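Chapter 9
Evaluating a Two-Arm Simulation Package

Learning a robot's controls on real hardware is slow, and mistakes are costly. For this reason most buyers now begin with a simulation package, which lets them drive a model of the robot through rooms built in software. This chapter reviews one such product, the Zamia training kit from Isgate, and uses it to introduce the tests applied to other packages later in the book.

The kit is sold in 2 editions. The basic edition includes the robot model and a set of indoor rooms. The full edition adds a scene editor and a logging tool — the part most teaching labs pay for. Both let the user view the room from the robot's own body, with the arms in view.
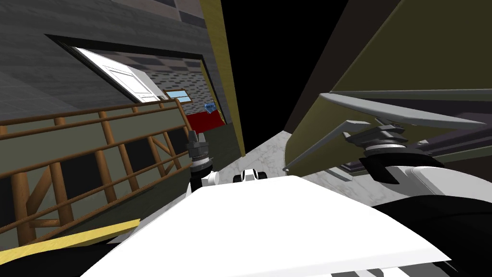 A body-mounted view takes practice. When the torso leans, walls and door frames lean with it, and new users tend to correct the wrong joint. Boychuk and Marchand therefore recommend that each trainee complete 100 reaching trials before any grasping is scored.

Three questions guide the review. Does the model respect the joint limits of the real arm? Are contacts between gripper and object computed at a steady rate? Can a failed trial be replayed from its log? Section 9.1 takes up joint limits, starting with the wrist. Readers without access to the kit may use the log files supplied with the exercises.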